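Home | Projects | Reports | Contact

Safe Distance Rules for a Robot That Opens Computers
Student project report, April. By the Nazari group

Our project at the Tustura workshop was to write rules for working next to a robot arm that takes apart old desktop computers. We read the existing safety guides first and then made 13 short rules of our own.

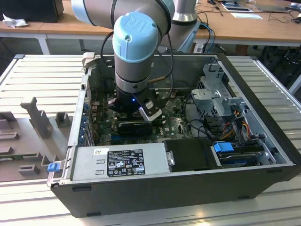

The most discussed rule was about hands. No person may reach into the case while the arm is powered, even if the arm stands still. Loose cables are a second danger. Inside a case there are bundles of power wires, and a gripper working over the motherboard can catch them, so our rule 6 says that wires must be tied back before the start. We also limited the speed to 300 millimeters per second when a person is near the table.

We tested the rules during 927 work cycles. Rule 9, about the stop button, still needs better wording.

Related reports
Sorting Screws with Zillen
Sisunon Gripper Care Notes
Labels for Shared Work Tables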